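Chapter 3
Good Habits Around the Two-Armed Bench

Most of us come to our first robot bench eager to see something move, and I would never want to take that pleasure away from you! But a rule sheet comes first, and in this chapter we will go through the one used in the Tarnis teaching rooms at Zuvthorpe.

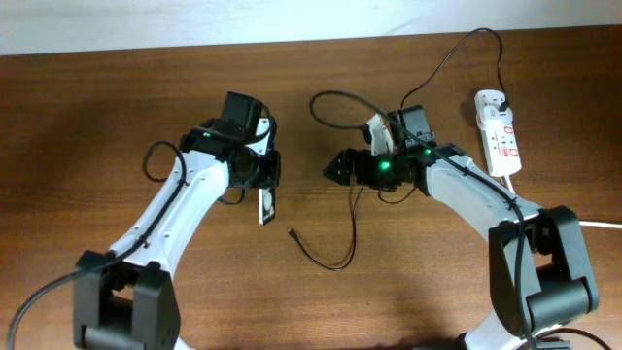
Cables deserve the first page of any rule sheet, dull as they may seem. A cord has to have slack enough for the arm's full reach, and yet not so much that it wanders into the path of the other arm. Look at how a black cable is clipped along the white link of the left arm, and then at the thin one looping over the wood to a loose connector tip. The first is good practice; the second is what our rule 2 asks you to tidy away before power goes on.

Next comes the matter of handing things over. Small objects with glossy faces slip easily, so the Pumwood rules ask for a slow approach (up to 100 millimeters per second, and less while you are learning).

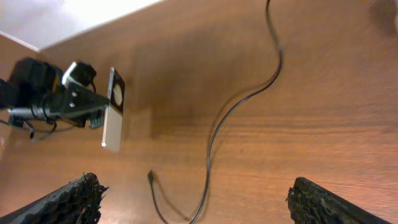
Figure 3.1. A small media player held by one arm, with the other arm's fingers open.

Let one arm hold still while the other closes, and keep your own hands off the table the whole time, however tempting it is to help.
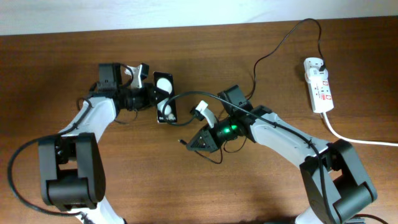 Gerasimos Zacharopoulos wrote to me that he would go further and have a second person at the stop button for every handover, beginners or not. I have come round to his view, I must say, at least for classes.

Then there is inspection, which takes a few minutes and saves many a long afternoon. Check the pads, the screws and the clamps on each finger, 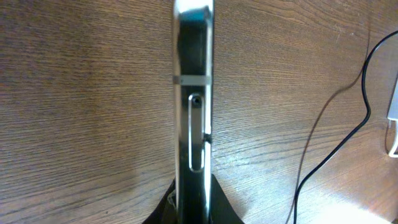
and write down what you find, even when all is well, in the same notebook every time. At Wuisan they replace finger pads after 1000 grips, worn or not, and we shall look at that rule in the next section.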